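The Second Yellow Is Not What's Wrong With Refereeing

Every October, once the league tables have settled enough for people to start worrying, somebody decides the referees need saving from themselves. This year's cure is video review of second yellow cards. The league wants to try it, the broadcasters love it, and most of the fans I talk to at Dakitz Park have been sold on it before seeing a single match played that way.

I am not sold.

The case for it is easy to make, which is part of why I distrust it. A straight red gets checked. A penalty gets checked. A second yellow takes a player off the field just as surely as a red does, and under the current rules the referee gets one look at full speed, often from behind, and that's the end of it. Put that way it sounds like a hole somebody forgot to fill. I've heard it described as "closing the gap" so many times that I suspect everyone got the same email.

But the gap is there for a reason, and the reason is the first yellow card. A second booking is only half the story. If you review the one that gets a man sent off, you are going to have to explain why you didn't review the one that put him on the edge. Bultov found this out in preseason, when the trial rules were used in their friendly with Zarard. Their left back was booked early for what looked like a fair shoulder charge. Then he pulled a shirt late in the second half, plain as day. The second card was reviewed and stood. The first could not be reviewed at all, because nobody had been sent off when it was given. So the screen confirmed a red card built partly on a mistake, and did it with great ceremony.

I asked a few people in the stand what they'd do about that. Most said review the first yellow too. All right. Then we are reviewing every yellow card in every match, since any one of them may turn out to be the first of a pair. Has anyone sat through a bad-tempered derby lately? There would be less soccer in it than there is in a halftime show.

The delay argument usually gets waved off, and I understand why. People say accuracy is worth a short wait. I'd like to know how short. The Zarard review ran to 4 minutes, in a friendly, with nothing riding on it. The players stood around with their hands on their hips. The goalkeeper did some stretching. When play started again, the side that had been chasing the game had gone flat, and it never got going again. That is a real effect on a result, and no camera angle is ever going to show it.

Then there's the question of what a yellow card is for. A red card for violent play is a matter of what happened. A handball on the line is a matter of what happened. Most yellow cards are a matter of what the referee is trying to do with the next twenty minutes. He books a midfielder for a nothing foul because it's the third nothing foul from that side and he wants it to stop. He lets a worse one go because tempers are cooling and he'd like them to stay that way. Fans hate this, and some weeks I hate it too, but it's the job. Run that decision back in slow motion in a room across town and it will look wrong nearly every time. Slow motion makes every tackle look like an assault. It doesn't show you the talking-to he gave both captains before the corner.

Supporters of the trial point to the numbers. The league says 24 bookings would have qualified for review last season, and that 2 would have been overturned. These are being passed around as if they settle the matter in favor. I read them the other way. We would be stopping a great many matches, retraining every official, and handing the loudest managers a fresh thing to shout about, all to change a pair of calls that most of us couldn't name today.

And the managers will shout. Anyone who thinks review takes the heat off referees hasn't listened to a press conference since it came in. The complaints didn't go away. They moved. We used to hear that the referee missed it. Now we hear that he saw it on the monitor and still got it wrong, which is a far uglier thing to say about a man. Give them second yellows and they'll have that as well.

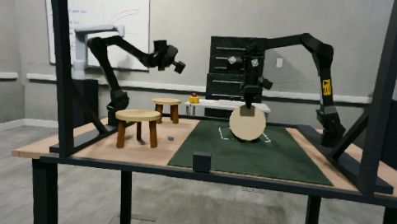
Vasylenko, replying under my last column, says I'd feel differently if my own club had been the one a man short. The way he sees it, a wrong sending-off ruins a match from that moment on, the suspension then ruins the next one, and a few slow minutes are a small price to avoid both. He adds that referees themselves have asked for the help, and that it's a strange kind of loyalty that protects them from something they want.

It's a decent point and I've chewed on it. My own club has been a man short, more than once, and I have said things from row F that I won't put in print. But the suspension can be fixed without touching the match. Let clubs appeal a second yellow on Monday morning, the way they can already appeal a straight red. A panel can look at both cards together, with time and no crowd howling at it. If the first booking was nonsense, wipe it and let the man play the following weekend. That helps the player, costs the rest of us nothing, and could start tomorrow.

As for referees wanting it, I believe some do. I also believe that anyone who gets screamed at for a living will say yes to a second opinion. What I'd want to hear is whether they still say yes once they've had to walk to that monitor three times in one night.

The league votes on Friday. I expect it will pass, with a promise to look at how it's working after the season ends. I have yet to see one of those looks lead to anything being switched off.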